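11월의 일기

2023년 11월 2일

오늘은 일기를 길게 쓰기로 마음먹었다. 지난주에는 세 줄만 쓰고 잔 날이 많았다. 한국어 선생님은 짧아도 매일 쓰는 것이 좋다고 하셨지만, 나는 짧게 쓰면 아는 단어만 쓰게 된다. 그래서 오늘은 사전을 옆에 놓고, 차도 한 잔 끓여 놓고 앉았다.

아침에는 일찍 일어났다. 창문을 여니 공기가 차가워서 다시 닫았다. 빵에 잼을 발라 먹고 13번 버스를 탔다. 버스에서 라단에게 문자를 보냈는데 맞춤법이 하나 틀렸다. "금방 갈게요"를 "금방 갈께요"라고 썼다. 보내고 나서 알았다. 소리는 분명히 "께"인데 글자는 "게"이다. 이것은 벌써 여러 번 배웠는데 손가락이 기억하지 못한다. 라단(Ladan Safavi)은 나보다 한국에 오래 살았고, 이런 것을 보아도 고쳐 주지 않는다. 고쳐 주면 좋겠다고 말한 적도 있는데, 그러면 문자를 보내기가 무서워질 것이라고 했다. 그 말도 이해가 된다.

세면대 쪽

오늘 내가 맡은 곳은 욕실 물건이 있는 쪽이었다. 욕실이라고 쓰지만 벽으로 나뉜 방은 아니고, 넓은 방의 한쪽에 세면대와 욕조가 놓여 있는 것이다. 소파와 욕조가 같은 방에 있는 것을 처음 보았을 때는 이상했다. 우리 고향에서 이런 집이 있으면 이웃들이 구경하러 올 것이다. 이제는 이상하다는 생각이 들지 않고, 오히려 집에 있는 작은 욕실에 들어가면 "왜 여기에는 소파가 없지?" 하고 생각할 때가 있다.

나는 검은 세면대를 좋아한다. 상판도 검은색인데 흰 줄무늬가 아주 가늘게 들어 있다. 그 줄은 연필로 그은 것처럼 곧지 않고 조금씩 휘어 있는 느낌이라서, 일을 쉬는 동안 눈으로 따라가게 된다. 대야 부분은 흰색 네모이고, 그 뒤에 검은 수도꼭지가 있다. "수도꼭지"라는 단어를 나는 3월에 배웠다. 그때는 발음이 어려워서 "수도"라고만 말했다. 꼭지라는 말은 사과에도 쓰고 냄비 뚜껑에도 쓴다고 한다. 사과 꼭지와 수도꼭지가 같은 꼭지라니 재미있다.

세면대 위의 물건은 적을수록 보기 좋다고 생각한다. 그래도 아무것도 없으면 사람이 쓰는 곳처럼 보이지 않는다. 뒤쪽 구석에 접은 남색 천이 있고, 다른 쪽 구석에 나무 막대가 꽂힌 작은 흰 컵이 있는 것, 나에게는 그 정도가 딱 알맞다. 나는 컵을 조금 안쪽으로 밀고 싶은 마음이 있었다. 가장자리에 있는 컵을 보면 불안하다. 어머니가 그렇게 가르치셨다. 어머니는 식탁 가장자리에 있는 컵을 보면 손님 집에서도 안쪽으로 미신다. 나는 어릴 때 그것이 부끄러웠는데, 이제 내가 똑같이 한다.
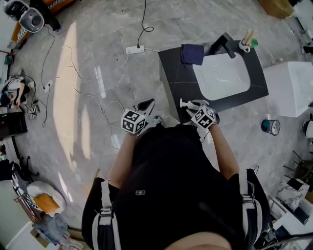
바닥은 다른 문제이다. 바닥에는 대리석 무늬가 있고, 회색이라서 먼지가 잘 안 보인다. 먼지가 안 보이면 청소가 쉬울 것 같지만 나는 반대로 느낀다. 어디를 닦았는지 알 수 없어서 같은 곳을 또 닦게 된다. 햇빛이 비스듬히 들어올 때 몸을 낮추어 보면 먼지가 보인다. 그래서 나는 아침에 해가 드는 시간에 쭈그리고 앉아서 바닥을 옆으로 보는 습관이 생겼다. "쭈그리다"는 오늘 사전에서 찾은 단어이다. "웅크리다"와 어떻게 다른지 한참 읽었는데, 아직 자신은 없다. 추울 때는 웅크리고 바닥을 볼 때는 쭈그리는 것 같다.

전선도 많다. 흰 것과 검은 것이 서로 엉켜서 어느 것이 어디로 가는지 한 번에 알 수 없다. 하나를 당기면 다른 것이 따라 움직인다. 나는 전선을 정리할 때 벽 쪽에서 시작한다. 벽에서 시작해서 손으로 따라가면 결국 멀티탭이 나온다. 멀티탭이라는 말도 외국어 같은데 한국에서만 쓰는 말이라고 들었다. 내가 처음 철물점에서 영어로 말했을 때 주인아저씨가 못 알아들었고, 내가 손으로 그림을 그리니까 "아, 멀티탭!" 하셨다. 그 가게 이름이 Ilwood이다. 이름은 나무 가게 같은데 못과 전구와 고무장갑을 판다.

페인트 통에 대해서도 쓰고 싶다. 뚜껑이 청록색이고 크기가 작다. 나는 이런 작은 통을 보면 안에 무슨 색이 있을까 궁금하다. 뚜껑 색과 안의 색이 같은 줄 알고 산 적이 있다. 내 방 선반을 칠하려고 뚜껑이 노란 것을 샀는데, 열어 보니 회색이었다. 영수증을 버려서 바꿀 수도 없었다. 그래서 우리 집 선반은 회색이 되었고, 지금은 마음에 든다. 하지만 그날 저녁에는 화가 나서 저녁을 안 먹었다.

비닐봉지도 집에서 자주 나를 괴롭히는 물건이다. 큰 것, 작은 것, 투명한 것, 글씨가 있는 것. 나는 그것을 세모로 접어서 서랍에 넣는다. 세모로 접는 방법은 라단이 가르쳐 주었다. 먼저 길게 접고, 공기를 빼고, 끝에서부터 세모로 접어 올라간다. 마지막에 남은 끝부분은 틈에 끼운다. 처음에는 공기를 잘 빼지 않아서 만두처럼 되었다. 라단이 그것을 보고 저녁으로 먹자고 했다.

점심

점심은 라단과 같이 Drurkeo에서 먹었다. 작은 식당인데 메뉴가 매일 바뀌고, 칠판에 분필로 쓰여 있다. 주인의 글씨는 아름답지만 나에게는 어렵다. 오늘은 "우거지"를 "우거시"로 읽었다. 그리고 우거시가 무엇이냐고 물었더니 주인이 잠깐 생각하다가 국을 한 그릇 가져다주었다. 따뜻하고 조금 매운 국이었다. 라단은 생선을 먹었다.

우리는 수건에 대해 이야기했다. 라단의 의견은, 수건은 모두 같은 색이어야 한다는 것이다. 색이 여러 가지이면 아무리 잘 접어도 시장처럼 보인다고 한다. 나는 손 닦는 수건과 몸 닦는 수건은 색이 달라야 한다고 생각한다. 그래야 손님이 실수하지 않는다. 라단은 손님이 그렇게 자주 오느냐고 물었다. 자주 오지는 않는다. 지난번 손님은 보일러를 고치러 온 기사님이었다.

그다음에는 접는 방법에 대해서도 이야기했다. 나는 긴 쪽을 반으로 접고, 또 반으로 접고, 마지막에 세 번으로 나누어 접는다. 그러면 가장자리가 안으로 들어가서 앞에서 보면 둥근 면만 보인다. 라단은 돌돌 만다. 마는 것이 자리를 적게 차지한다고 하는데, 나는 말아 놓은 수건이 선반에서 굴러떨어지는 것을 여러 번 보았다. 우리는 결론을 내지 못했다. 나는 계산할 때 현금을 냈고, 라단은 내 몫의 커피를 샀다.

식당에서 나오는 길에 은행나무가 있는 길을 지났다. 노란 잎이 많이 떨어져 있었고 냄새도 심했다. 은행 열매의 냄새를 처음 맡았을 때는 누가 쓰레기를 버린 줄 알았다. 신발 바닥을 풀에 잘 닦고 들어갔다. 회색 바닥을 다시 닦고 싶지 않았다.

욕조와 흰 장

오후에는 욕조 쪽을 보았다. 욕조는 흰색이고, 테두리에 검은 수도꼭지가 있다. 세면대의 수도꼭지도 검은색이니까 둘이 잘 어울린다. 우리 집 수도꼭지는 은색이고 물자국이 잘 생긴다. 식초를 물에 타서 닦으면 없어진다고 선생님이 알려 주셨다. 해 보았더니 좋아졌지만, 욕실에서 하루 종일 샐러드 냄새가 났다. 검은 수도꼭지도 물자국이 생기는지 알고 싶다. Ploltwood라는 회사의 책자를 집에서 읽었는데, 검은 제품은 마른 천으로만 닦으라고 쓰여 있었다. 젖은 천은 왜 안 되는지 쓰여 있지 않았다. 나는 마른 천을 쓰는 사람이 되기로 했다.

욕조 옆에 접어 놓은 짙은 파란색 수건은 검은 곳 위에 있어서 멀리서 보면 잘 보이지 않는다. 파란색인지 검은색인지 나는 가까이 가서야 확실히 알았다. 라단이었다면 흰 수건을 놓았을 것 같다. 그러나 나는 어두운 수건이 좋다. 흰 수건은 쓰기 전에 손부터 씻어야 할 것 같은 기분이 든다.

흰 장은 문도 있고 서랍도 있다. 나는 한국어에서 "장"이라는 말이 참 편하다고 생각한다. 옷장, 책장, 찬장, 신발장. 무엇을 넣는지 앞에 붙이기만 하면 된다. 그래서 나는 욕실 물건을 넣으면 "욕실장"이라고 하는지 물어보았고, 그렇다고 했다. 내가 혼자 만든 단어가 진짜 있는 단어일 때 정말 기쁘다. 반대로 "장갑장"은 없다고 한다. 장갑을 넣는 장은 그냥 서랍이라고 한다.

장 위에는 작은 병이 두 개 있다. 두 개는 좋은 수라고 생각한다. 하나는 누가 잊고 간 것 같고, 셋이 되면 그 사이에 먼지가 앉는다. 나는 집에서도 창문 앞에 빈 병 두 개를 놓았다. 하나는 참기름 병이고 다른 하나는 향수 병인데, 높이가 달라서 어머니와 아이 같다. 참기름 병은 일곱 번을 씻었는데도 아직 냄새가 조금 난다.

방 가운데에는 주황색 소파가 있고, 검은색과 흰색 줄무늬 쿠션이 놓여 있다. 그 앞에는 작고 둥근 흰 탁자가 있다. 나는 처음에 주황색 소파가 너무 강하다고 느꼈다. 우리 할머니 댁의 소파는 갈색이었고, 그 위에 항상 천을 덮어서 진짜 갈색을 본 사람이 별로 없었다. 할머니가 이사하실 때 천을 벗겼더니 새것과 똑같았다. 그래서 친척들이 서로 가져가려고 했다. 이야기가 다른 데로 갔다. 나는 주황색도 흰 벽 앞에서는 괜찮다고 쓰려고 했다. 벽도 희고 창문에 내린 것도 희니까, 색이 있는 물건이 하나 있어야 눈이 쉴 곳이 생긴다.

줄무늬 쿠션을 놓을 때 줄을 세로로 해야 하는지 가로로 해야 하는지, 이것은 우리 집에서도 오래된 문제이다. 동생은 세로가 맞다고 하고, 나는 던져 놓은 대로가 제일 자연스럽다고 한다. 동생은 그것이 게으른 사람의 말이라고 했다. 나는 그날 "게으르다"의 반대말을 찾아서 동생에게 보냈다. "부지런하다"이다. 동생은 한국어를 읽지 못해서 답장으로 물음표만 보냈다.

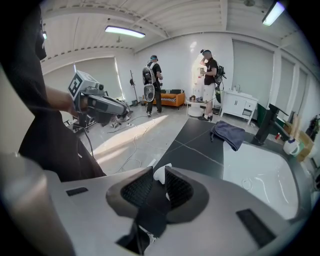

집에 오는 길

돌아올 때는 버스를 타지 않고 걸었다. 다리는 조금 아팠지만 날씨가 좋았다. Ilwood에 들러서 고무장갑과 전선을 묶는 끈을 샀다. 우리 집 텔레비전 뒤도 내가 흉볼 처지가 아니기 때문이다. "흉보다"라는 말을 여기에 쓸 수 있는지 모르겠다. 다음 시간에 선생님께 물어보겠다.

끈은 여러 색이 있었다. 나는 흰 전선에는 흰 끈, 검은 전선에는 검은 끈을 쓰고 싶었는데, 생각해 보니 반대로 하면 끈이 잘 보여서 나중에 풀기 쉽다. 가게에서 오래 서 있으니까 주인아저씨가 무엇을 찾느냐고 물으셨다. 나는 "아직 고민하고 있습니다"라고 대답했다. 이 문장은 교과서에 있는 문장인데 실제로 쓴 것은 처음이다. 아저씨는 웃으면서 천천히 고민하라고 하셨다. 결국 초록색을 샀다.

교통카드에 돈이 얼마나 남았는지도 확인했다. 2,413원이었다. 어떻게 끝자리가 3원이 되었는지 모르겠다. 내가 아는 버스 요금은 모두 0으로 끝난다. 편의점에서 카드로 무엇을 살 때 할인을 받은 것일지도 모른다. 내일 아침에 꼭 충전해야 한다. 한 번은 돈이 모자라서 버스에서 다시 내렸는데, 뒤에 선 사람들이 모두 나를 위해 길을 비켜 주어서 더 부끄러웠다.

저녁

저녁에는 밥과 계란과 김을 먹었다. 그리고 우리 집 욕실을 정리했다. 하루 종일 좋은 세면대 옆에 있다가 집에 오면 우리 세면대가 불쌍하게 보인다. 우리 세면대는 흰색이고 작고, 왼쪽 아래에 금이 있다. 그 위에 칫솔, 치약, 머리끈, 반지를 놓는 접시, 다 쓴 비누, 새 비누가 있었다. 새 비누를 쓰기 시작했는데도 다 쓴 비누를 버리지 못했다. 너무 얇아서 종이 같지만 아직 비누이다. 선생님은 얇은 비누를 새 비누에 붙여서 쓰신다고 했다. 두 개를 물에 적셔서 꼭 누르고 하룻밤 두면 된다고 한다. 오늘 그렇게 해 보았다. 내일 아침에 결과를 보겠다.

수건도 다시 접었다. 내 방식으로 접은 것과 라단의 방식으로 만 것을 반씩 해 보았다. 선반이 좁아서 만 수건이 더 많이 들어가는 것은 사실이다. 그러나 문을 세게 닫았더니 하나가 떨어졌다. 사진을 찍어서 라단에게 보냈다. 라단은 문을 세게 닫지 말라고 답장했다. 이번에는 나도 "그렇게 할게요"라고 맞게 썼다.

그다음에 텔레비전 뒤의 전선을 묶으려고 했는데, 텔레비전을 앞으로 당기니 그 뒤에서 작년에 잃어버린 책갈피가 나왔다. Radu라는 서점에서 받은 것이다. 파란 끈이 달려 있고, 그 끈에 먼지가 많이 붙어 있었다. 나는 그것을 닦다가 읽던 책이 생각나서 책을 찾았고, 책을 찾다가 의자에 앉았고, 결국 전선은 묶지 않았다. 초록색 끈은 아직 봉투 안에 있다. 텔레비전도 앞으로 나와 있어서 지나갈 때마다 무릎이 닿는다.

오늘의 단어

수도꼭지: 이미 알지만 아직도 좋아하는 단어이다. 받침이 두 번 어렵다.

쭈그리다: 다리를 접고 몸을 낮춘다. 바닥의 먼지를 볼 때의 자세.

테두리: 물건의 가장자리를 따라 두른 부분. "욕조 테두리"라고 해도 되는 것 같다. 가장자리와의 차이를 알아볼 것.

엉키다: 전선, 실, 머리카락에 쓴다. 생각에도 쓸 수 있다고 한다. 비슷한 말로 "얽히다"가 있는데 이것은 발음이 "얼키다"라서 또 어렵다.

돌돌: 마는 모양. 김밥도 수건도 돌돌 만다. "둘둘"도 있는데 좀 더 큰 것에 쓴다고 사전에 나온다. 그러면 수건은 어느 쪽일까? 손수건은 돌돌, 큰 수건은 둘둘?

우거지: 배추의 겉잎. 우거시가 아님.

내일 할 일을 적어 둔다. 교통카드 충전. 어머니께 전화. 비누 확인. 텔레비전 밀어 넣기, 전선은 그 전에 묶을 것. 마른 천을 하나 더 가지고 갈 것. 라단에게 빌린 우산도 돌려주어야 하는데, 내일 비가 오면 모레 돌려주겠다고 말할 생각이다.

차가 다 식었다. 손도 아프고, 사전을 너무 많이 찾아서 눈도 피곤하다. 윗집에서 세탁기 돌아가는 소리가 난다. 이 시간에 하면 안 된다고 엘리베이터에 붙어 있는데, 글씨가 작아서 못 읽었을 수도 있다.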